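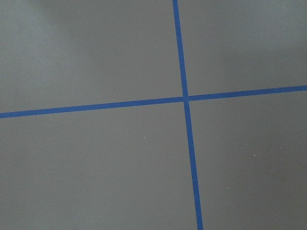

Normunds Tamošiūnaitė asked whether tape could really keep a shared table tidy, and said he had his doubts until he tried it at home with his daughter's paints.

Peteo will run its table-laying and clearing workshops at Valtetti again from July. The sessions are for people who share a kitchen or a workroom and want a simple way of agreeing where things go. Each one lasts 2 hours and takes up to 13 people.
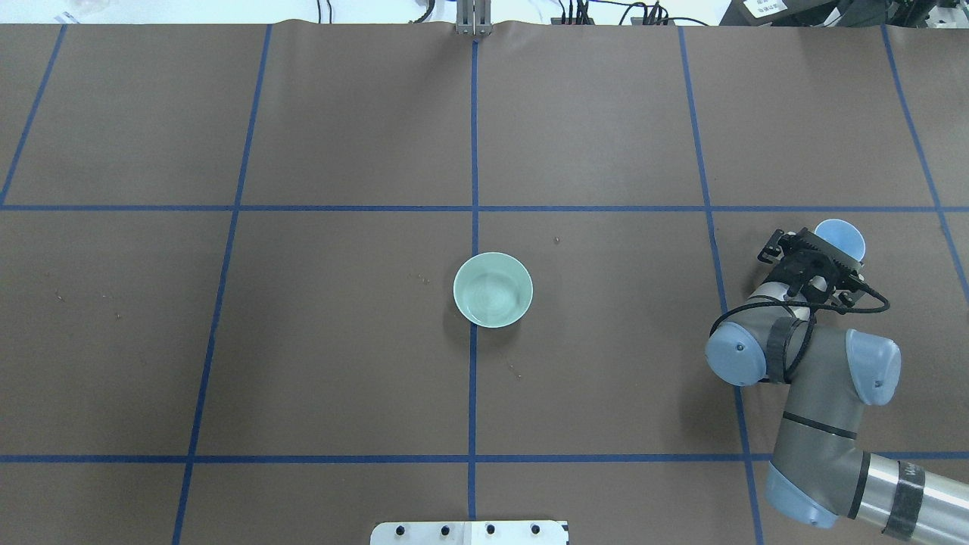
Places cost nothing for Valtetti residents. Booking opens on February 21, 2018 and closes when all 200 places have gone.

## What people will do

Groups cover a table with brown paper, mark it out in rectangles with blue masking tape and agree what stands where.
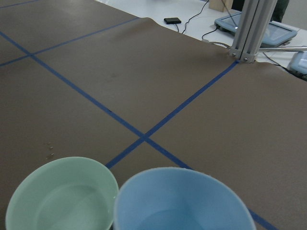 Ghazal Shahbazi wrote the course notes, which run to eight pages and are handed out at the door. They deal with laying out, pouring, clearing and wiping down, in that order. The pouring part needs very little water, a shallow pool in the bottom of a mint-green plastic bowl being plenty, and a second bowl can stand right next to it. Paper and tape are supplied by Temeo.

"Put the tape down first and talk about it afterwards," said Shahbazi. "You can always peel it up."
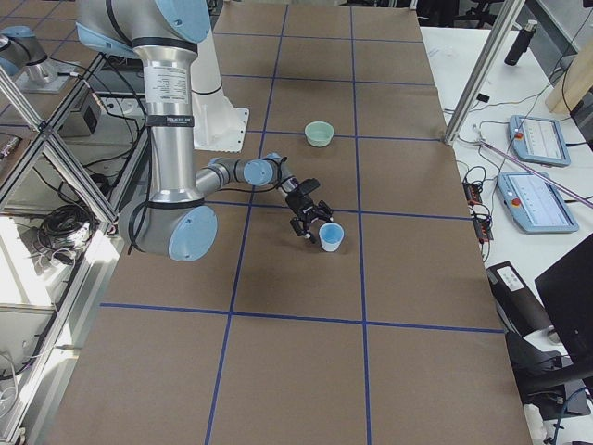

## Booking

Places can be booked at the Peteo desk in the Uibo building. Please bring an apron.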